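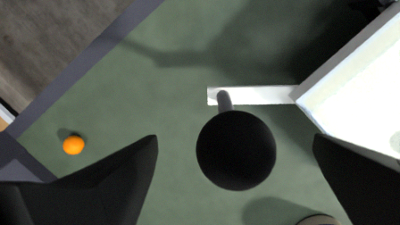
¿Hace falta permiso del ayuntamiento para repintar un mural que ya existe en una medianera?
Depende de la fachada: si el edificio está catalogado hay que pedirlo otra vez, aunque el dibujo sea el mismo; si no lo está, en Parri basta con avisar por escrito y adjuntar la autorización de los vecinos.

Lo pongo al principio porque lo habéis preguntado varias personas en la lista. Contesto ahora al resto del mensaje del grupo de Midine.

> Hola a todos:
> Seguimos con la idea de recuperar el mural de la calle
> Goline antes de octubre. La parte baja está muy
> desconchada y los colores del lado derecho casi no se
> distinguen. Tenemos tres dudas: si se puede pintar
> encima sin picar, cuánta pintura hay que encargar y si
> el presupuesto de 2591 euros incluye el andamio.
> También querríamos saber si se respeta el boceto
> original o se abre una convocatoria nueva.
> Saludos desde Midine.

Sobre lo primero, encima no. En la parte baja hay salitre y la pintura nueva saltaría en un par de inviernos. Hay que picar hasta donde el revoco suene firme, dejar secar y dar imprimación mineral. La parte alta está mejor y ahí bastaría con cepillar y limpiar.

La medianera de Goline tiene alrededor de 230 metros cuadrados, pero la superficie pintada son 215, porque la franja pegada al tejado se dejó sin tocar. Encargad la pintura por esa segunda cifra, a dos manos. Si la pedís a Plusesar, que sea toda del mismo lote -- en el muro del mercado se mezclaron dos y el azul del fondo quedó a parches.

El presupuesto no incluye el andamio. Son 1000 euros más por dos semanas de alquiler, con montaje y desmontaje. Una plataforma elevadora saldría más barata, pero la acera es estrecha y habría que cortar la calle.

En cuanto al boceto, yo respetaría el original. La autora conserva las plantillas a escala y está dispuesta a prestarlas, con la condición de que se mantenga su firma y se añada debajo el año de la restauración. Una convocatoria nueva retrasaría todo hasta la primavera.

Me falta una foto antigua del lado derecho, la zona de las barcas. Si alguien la tiene, aunque sea en papel, que me escriba y paso a escanearla cualquier tarde a partir de las seis.

Un saludo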